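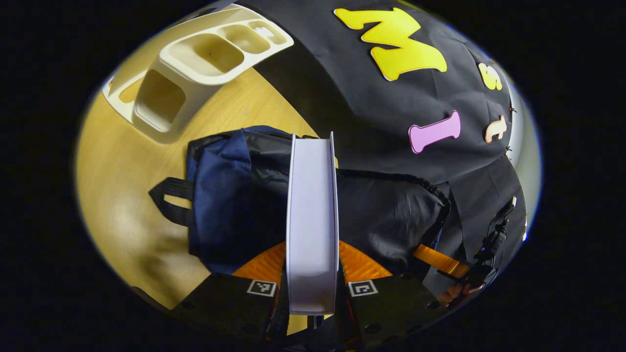
Uma caixa estreita, a bolsa azul-escura e preta e, na mesa, o organizador de quatro compartimentos.

Na casa de Kristine Espiritu, arrumar a bolsa é um trabalho das sete da manhã, antes do café. Ela vive em Gallevano e viaja para o trabalho 15 dias em cada mês, e por isso aprendeu a ter poucas coisas e a saber onde elas estão.

O método é simples. As coisas pequenas dormem no organizador: moedas, chaves, um cabo. As caixas altas e finas entram na bolsa primeiro, em pé, encostadas ao lado mais comprido. «Se a caixa fica deitada, eu perco metade do espaço», explica.

Uma bolsa de tecido mole tem a vantagem de se dobrar quando está vazia — e o defeito de não ter forma própria. Bello Usman, que repara malas há 8 anos, aconselha a não guardá-la amarrotada durante muitos meses, porque os vincos enfraquecem o tecido. Também recomenda olhar para as costuras das alças em abril, antes das viagens de verão.

Kristine segue o conselho quando se lembra. À noite esvazia tudo em cima da mesa e começa outra vez.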